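Vale a pena comprar a edição integral de Skunau ou é só papel caro?

Dong-geon Song
Ando há semanas a ver gente a jurar que a reedição de Skunau em capa dura é obrigatória. Tenho os primeiros fascículos em edição normal, comprados usados, e achei o arranque bom mas nada de extraordinário. O integral tem 400 páginas e a Inutlow anuncia "cores restauradas", expressão que já me custou dinheiro noutras ocasiões. Alguém comparou mesmo as duas versões, página com página? E a história melhora depois do arco do farol ou fica naquele ritmo de toda a gente a olhar para o mar e a suspirar? Não quero resumos da contracapa, isso sei ler sozinho.

Pejman Dehghan
Comparei, e a resposta depende muito do que chamas restaurar. Os capítulos iniciais foram recoloridos, não há outra palavra. As noites, que na primeira edição eram quase só preto e um azul sujo, agora levam degradês e brilhos nas janelas, e perde-se metade do ambiente. A partir da página 102 deixam de mexer e fica praticamente igual ao que já tens, com o papel um pouco mais branco. Desconfio que acabou o prazo ou o orçamento, mas isso é palpite meu.
Quanto à história, o arco do farol é o pior bocado. Depois entra a irmã do capitão e a coisa ganha outra vida, com diálogos mais curtos e pranchas que respiram. O problema é o final. Quem te disser que está tudo planeado desde o início não releu o princípio: há uma carta no terceiro fascículo que promete uma revelação e nunca mais se fala dela. Já vi teorias a explicar que foi de propósito. Não acredito.
Outra coisa, a lombada. A minha abriu bem, mas nas páginas duplas o desenho desaparece na dobra, e há pelo menos uma batalha em que se perde a cara de uma personagem. Num livro a este preço acho difícil de desculpar. Se tens os fascículos em bom estado, eu completava a coleção usada e esquecia o integral.

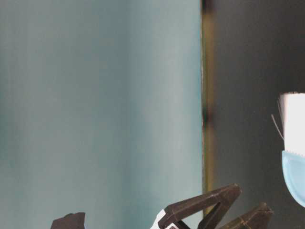 Os extras também não me convenceram. São esboços a lápis que já tinham saído na revista Lukbridge, mais uma entrevista em que o argumentista elogia o desenhador e o desenhador elogia o argumentista. O único material novo é um guião de cinco páginas de uma cena cortada, e lendo-o percebe-se bem porque a cortaram.

Bit-na Min
compra, é lindo. li tudo numa terça à noite e chorei no fim

Seul-gi Jeon
Discordo do Pejman nas cores, embora concorde no resto. A primeira edição estava mal impressa e muito do tal "azul sujo" era tinta a mais. Vi uma prancha original numa exposição da Paulauskas e as noites eram bem mais claras do que no fascículo. Agora, daí a dizer que os brilhos nas janelas são fiéis vai uma distância, esses não os vi em lado nenhum.
Dong-geon, se vais comprar, espera. Em fevereiro costumam baixar o preço das capas duras que sobram do Natal, e duvido que esta voe das prateleiras. O selo de "edição limitada" também não me diz nada - o meu exemplar é o 853 e não encontrei em parte alguma o número total da tiragem. Limitada a quantos, afinal? Pede na loja para folhear um exemplar aberto e vai direito à página 51, a da tempestade. Se gostares mais dessa do que da que tens em casa, leva. Se não, fica com os fascículos e gasta o dinheiro noutra série.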